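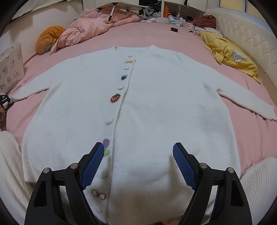
Chapter 4

Planning the Party Menu

A party menu starts with the guest list. Before choosing a single dish, the host needs to know how many people are coming, how long they will stay, and what they cannot eat. Theme and decoration come later, and they can be borrowed from almost anywhere. A white cardigan with a strawberry, a tulip and a butterfly down the front already holds enough ideas for a spring tea: strawberry tarts, tulips on the table, butterfly cookies. The food itself takes more work.

This chapter follows one event from first call to final bill. Kaewkla, a small catering kitchen, was asked to feed 608 guests at a garden party in May for the staff of Zekex. The menu had 14 items, and four of them had to be made without nuts, eggs or milk. We will return to this order in each section.

Section 4.1 covers portions. A guest at an afternoon party eats less than a guest at dinner, but takes more small pieces — the Kaewkla kitchen planned for 2,893 pieces in all. Section 4.2 deals with allergies and the labeling of trays. Section 4.3 explains how to write a prep schedule that works backward from serving time.

Key terms: headcount, portion, prep schedule, cross-contact, holding time.

Before you read, write down the menu from a party you attended recently. Note which dishes ran out and which were left over. You will need this list for the exercise at the end of Section 4.1.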